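# Small packaging at Hollent: cartons, bags and closures

Notes and pictures on the packaging used at the Hollent packing room in Ruritport, written up by Agnes Tangen. The room handles dry goods in small lots, 229 orders in the week covered here, most of them leaving on Saturday. Materials are kraft cartons, cloth bags and clear or translucent film bags. Stock codes have been left out.

## Folded cartons

The takeout-style carton is the default for anything under 700 grams. It arrives flat from Baluyot in bundles of 200 and is set up by hand. Creases are pre-scored. Fold the long sides first, then the ends, then bring the lid over and tuck it. No tape is used on the inner carton.

Kraft board takes a crease well in one direction and less well across the grain. Cartons cut across the grain tend to spring open at the lid - press the fold line with a bone folder before tucking. Alfredo Tagle does this for a full bundle at a time, which takes him almost 15 minutes.

## Cloth bags

Cloth bags are folded flat to a rectangle, stitched edge outward, so the size can be checked without opening them. They go out with repeat orders and come back with the next pickup. Bags with a pulled seam are set aside for Omine, where the stitching is redone.

## Film bags

Used for fabric swatches and tissue. Film is reused until it splits. A crumpled bag holds its contents well enough for storage but not for shipping.

## On the table

Closed carton at the center with the lid tucked. Along the far edge: a translucent bag with beige material inside, a navy cloth bag folded flat, a flattened cardboard strip, and a small open box with its flaps up.

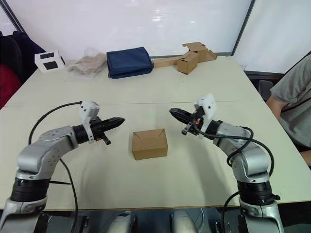 Flap boxes are kept for items too tall for the tucked carton. The flaps stay raised until the packing slip is in, then close short side first. Flattened pieces go back in the board rack by length. Anything narrower than the rack slot is cut down for dividers.

Next set: labels and outer cases, in June.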